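Glassware check, Lidano prep room - February
Checked by: Izzati Pillai

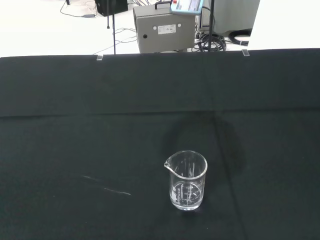

Rim and spout: OK. Run a gloved finger over them before signing.
Graduations: OK, white print still readable.
Base: OK, sits flat.
Inside: empty. Rinse again before use.
Bench cloth: pale streak on the left, possibly lint - shake out or replace. Fold line is fine.
Cloth clips: both on at the back edge. Tug each one.
Label: missing from log, enter as no. 41.

Comment (R. Haberkorn): chipped pieces go in the glass bin, never back on the shelf.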